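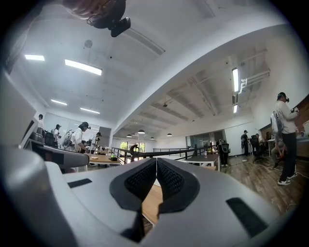

Review: Telness hand-held gripper, set-up and routine care

Product reviewed: Telness hand-held gripper, with the maintenance kit sold by Dultus
Reviewed by: Neema Shemweta, Equipment and Workshops
Period of use: 7 weeks

Scope

The unit was assessed for purchase by the department. Attention was given to the work an operator or technician must carry out before, during and after a shift. The quality of the recordings is the subject of a separate report by Joscha Grube and is not considered in these pages.

Setting up

The unit arrives assembled, with the fingers packed separately. Fitting them requires the small hex key from the Dultus kit and a steady bench. Our first fitting took 24 minutes, and later ones were much quicker. The printed guide is clear on the order of work but does not say how far the screws should be tightened. Marek Kolář obtained the setting from the supplier by telephone, and it has been added to our own instruction sheet.

Once fitted, the two black padded fingers meet at an angle and leave a narrow V between them. The operator should look straight down through this gap and check that it is even on both sides. If one finger sits proud, both should be taken off and refitted as a pair. Adjusting a single finger in place gave poor results on each occasion it was tried.

Care of the finger pads

The pads are faced with a fine textured mesh, which holds small objects well and also collects dust. We clean them at the end of each session with a dry brush, followed by a lint-free cloth. Solvents are not permitted. One pair was replaced at 103 hours of use when the mesh began to lift at a corner. The supplier advises replacement at 150 hours, and we consider this too long for daily work.

The housing

The light grey moulded body is smooth and curved, and wipes down easily. It has withstood several knocks against table edges with no more than surface marks. Ľubica Murín, who has smaller hands than most of our operators, found the grip tiring after long sessions, and a slimmer version would be welcome.

Repair

One fault occurred. The left finger became slow to return on a Wednesday morning and was traced to grit in the slide. Viera Ševčík cleared it at the bench without returning the unit. The covers can be removed with ordinary tools, but the screws are of two lengths and are easily mixed up. A marked tray is advised.

Points for the supplier

Tightening settings should be printed in the guide.
Spare pads should be sold in pairs. They are at present supplied in fours.
All cover screws should be of one length.

Rating

Four out of five. Purchase is recommended, subject to an earlier pad replacement interval.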